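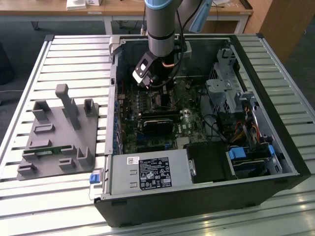
How hard is it to work on one of these towers if I've only ever changed a stick of memory?

Easier than you'd think, as long as you lay it on its side with the panel off and keep a tray for the screws. If you can change memory you can change nearly everything else in there, and the power supply is the only part I'd set a whole evening aside for.

Brelley 73 Refurbished Desktop Tower
Sold by Stumomholm
Listed Mar 1, 2005
Item condition: used, cleaned
Warranty: 12 months, parts only

OK, so I love these machines, and I'll try to keep that under control while I tell you what you're buying. The Brelley 73 is a full-size black tower with a gray metal frame inside, the kind of case they built for offices where somebody was expected to open it up now and then. It's heavy and it's plain. I've had one under my own desk since December and the only thing I've done to it is move it closer to the outlet.

What sells me every time is the room inside. You take the side off, lay the thing down, and the whole board is right there facing you, green and full of little parts, with the memory slots where your fingers can get at them (my old tower had them tucked up under a drive bay and I still hold a grudge). The graphics card sits across its slot with space to get a hand in. The drive cage is metal with perforated walls, and it feels like something you could stand on. Please don't stand on it.

The power supply is a long metal box with its label on the side that faces you when the case is open, so you can read it without pulling anything out. Do read it before you order a spare! I get emails every month from people who guessed.
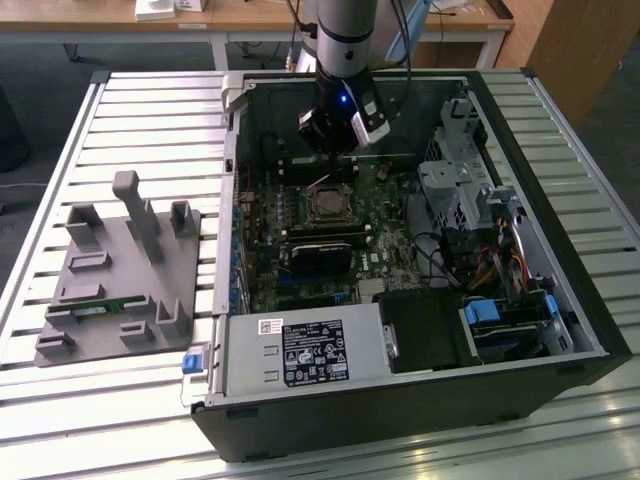

Cables, then. They're the one thing I'd call messy on this model, and I've given up trying to make them pretty. I tuck what I can and leave enough slack that you can lift a connector off without tugging on its neighbor. If you like everything tied down flat, the Urquijo tie kit fits fine – I carry it, it's cheap, and one pack does two towers.

Storage drives go in the lower bay and have blue plastic tabs on them. The tabs are stiff at first. Push firmly and keep the drive level and you'll get the hang of it.

What comes in the box:
Tower with side panel
Power cord
Bag of spare screws
My one-page notes on opening it up

What doesn't: monitor, keyboard, mouse, operating system. I can add a Tekusmont keyboard for a little extra, just put it in the order notes.

Shipping takes almost 7 days because I pack these myself and I use a lot of foam. Local pickup is fine too, but bring a friend or a cart. Returns are OK if you write me first and keep the box – I can't take one back in a bare carton, the corners always get it.

Questions go to the contact form. I answer in the evenings.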